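Thrift store coat turns up a 1988 shopping list, and the whole town has an opinion about the soup

Delphine Kowalczyk paid $7 for a secondhand raincoat at the Gornitance thrift shop in September and got, at no extra charge, somebody else's groceries. The list was folded into the inside pocket, written in pencil on the back of a bank envelope, and dated by its owner in the corner like a treaty.

It called for onions, 2 cans of evaporated milk, a pound of butter, "good mustard, not Gary's," and, underlined hard enough to tear the paper, prunes. At the bottom was the word SOUP.

Kowalczyk, who lives over in Skikcombe and describes herself as a person with too much free time, posted a photo of it to the town page before dinner. By breakfast it had 301 comments. By the end of the week it had 1,408, which beats the old record, set during the argument over the bridge paint.
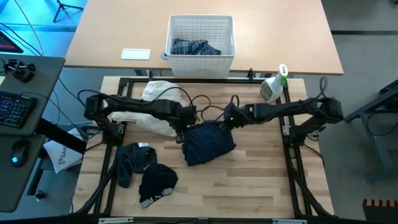 Navy with white dots: still a good look.

The comments split early. One side holds that the soup and the prunes were separate matters and should be left alone. The other believes in a prune soup, and several of its members have recipes, which they shared at length. A man in Troretti claimed his grandmother made it every winter. His sister replied underneath that she did no such thing.

Then there is Gary. Four Garys have come forward so far, all denying any involvement with mustard. A fifth said he might have brought some to a picnic once but it was a long time ago and he'd like to move on.

An offer arrived, naturally. A collector of old lists (there are collectors of old lists) wrote to Kowalczyk and proposed $40 for it, envelope included. She said she'd think it over. The thrift shop, asked whether it wanted a cut, said a sale is a sale, though pockets are now being checked at the sorting table with a good deal more enthusiasm than before.

As for the author of the list, the best lead is the name Herrera, printed faintly on the envelope flap. Kowalczyk has heard from two families by that name. Neither recognizes the handwriting, and one of them would like it known that they have always hated prunes.

She made the soup last weekend -- onions, milk, butter, mustard, the works. She left out the prunes for the first bowl and put them in for the second. Her verdict was that the first bowl needed salt and the second needed a lid.

The raincoat, she adds, leaks at the left shoulder.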